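Print this page | E-mail this page | 14 shares | 2 comments

Callex 152 Refurbished Desktop Tower

The Callex 152 is a refurbished business desktop supplied by Pustetti to schools, libraries and small offices. Each unit is cleaned, tested and fitted with a new solid-state drive before it is released for sale. 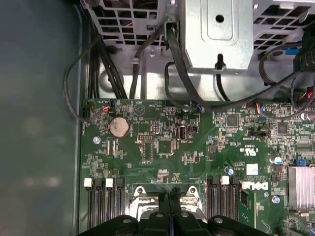 Orders are accepted from registered institutions and from individual buyers. A purchase order number must be given at the time of request. Delivery within the Posotar district is included in the listed price.

The unit is covered by a 2-year limited warranty on parts. Labor is covered for the same period when the work is carried out at the Šimek service center. Damage caused by liquids or by unsuitable power supplies is excluded.
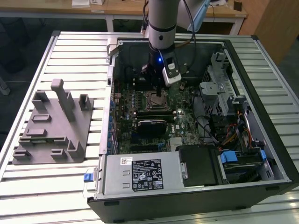
Open desktop tower on its side, side panel removed.

Memory is ordered separately, so that each institution may choose the amount suited to its software. Modules should be installed with the power cord disconnected. On a board with four black slots and white latches at both ends, such as the one shown, the latches are opened first and the module is pressed down evenly until they close. Modules of different speeds should not be combined. Customers who prefer factory installation may request it on the order form.
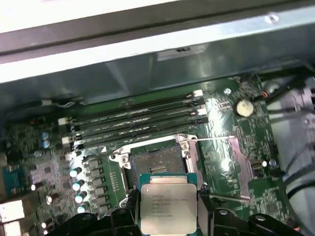 Replacement boards are available while stocks last and are listed under part number 53. The price covers the board only; the processor, cooler and cables are sold separately. Buyers should check the maker's name before ordering, as a green Dell board like the one in the photograph is not interchangeable with the Callex part. Returned boards must be sent in an antistatic bag, and refunds are issued after inspection.
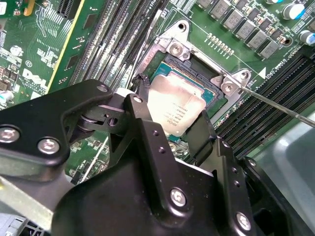 The next price revision takes effect in June. Quotations issued before that month will be honored for 3 weeks.

Comments (2)

Blažena Štěpánek
Is the antistatic bag supplied with the replacement board, or do we need to buy one for the return?

Ctibor Slanina
Ours came in one. Keep it, and the form too.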